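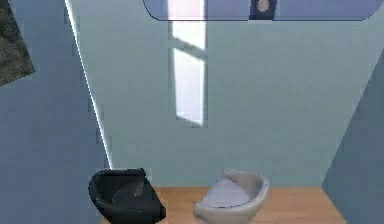 Programs > Learning Systems > Vudatura > Interim Reports

Vudatura Demonstration Collection: Interim Report to the Saarela Fund

1. Purpose of this report

This report covers the second period of the Vudatura project, carried out by Wemdale with support from the Saarela Fund. The project gathers examples of household manipulation and navigation in simulated rooms, performed by human operators, for use in training a learning system. The period closed at the end of May.

2. Progress against the agreed target

The grant agreement calls for 2,000 accepted demonstrations by the close of the project. During this period operators recorded 277 demonstrations, of which 230 were accepted after review. The remaining 47 were set aside, most of them for incomplete task labels or for gaps in the recorded gripper position. They have been kept in a separate archive and will not be counted toward the target.

The acceptance rate is satisfactory. The volume is below plan. The first month was largely taken up by the move to the new release of Nultero, the simulation software used for all recording, and regular sessions resumed only after the room files had been converted and checked.

3. Rooms and tasks

Seven rooms are now in service. They are furnished interiors with wooden floors, seating, tables and small household objects, and each can be entered from several starting positions. Operators are asked to vary their approach from one attempt to the next, so that the system does not learn a single path through a room.

Two groups of tasks were recorded. The first consists of moving through a room and stopping within reach of a named piece of furniture. The second consists of picking up an object from a table and setting it down elsewhere on the same surface. Bowls and upright containers gave few difficulties. Plants were harder - long leaves hide the rim of the vase from many angles, and operators often had to back away and begin the approach again. These corrections are kept in the record, as the learning team considers them useful material.

Large objects close to the starting position also affect the work. Where a column or a crate stands between the operator and the table, attempts take longer and the first turn is often too wide. The written guidance for operators has been revised on this point.
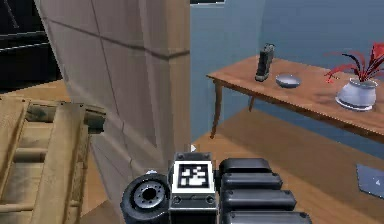
Saarela replied to the draft of this section by asking that attempts with a partly blocked view be reported separately from the rest, and that their share of the full collection be agreed before further sessions are scheduled. Wemdale accepts the request. A separate label has been added to the review form, and the demonstrations already accepted will be relabeled during the next period.

4. Next period

Recording will continue in the existing rooms. No new rooms are planned until the relabeling is finished. Two additional operators will begin training - the cost is covered by the current staffing line, and no change to the budget is requested.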